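Warning Signs in Soccer Betting Tip Services: A Student Project Report
Livusthorpe College, Sports Integrity Course, May

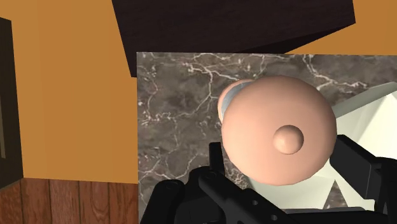 One respondent wrote that the seller stopped answering the same evening the payment cleared, and that the promised score had been wrong by three goals.

The project examined how paid soccer tips are advertised to young adults. The group collected 265 public posts and sent a short survey to students in Livusthorpe. There were 132 completed replies. Of these, 37 reported having paid for at least one tip.

Posts were sorted by the claims they made. The most common claim was a guaranteed result – usually tied to an unnamed inside source. Few posts listed past losses. The sorting was done in Danarer, and a second reader checked each entry.

The survey has limits. Replies were voluntary, and students who lost money may have been less willing to respond. The highest single payment reported was 800 dollars, which could not be verified.

The group recommends that the Dristia student league add a page on betting fraud to its player handbook. The survey questions are available from the course office in the Hrytsenko Building.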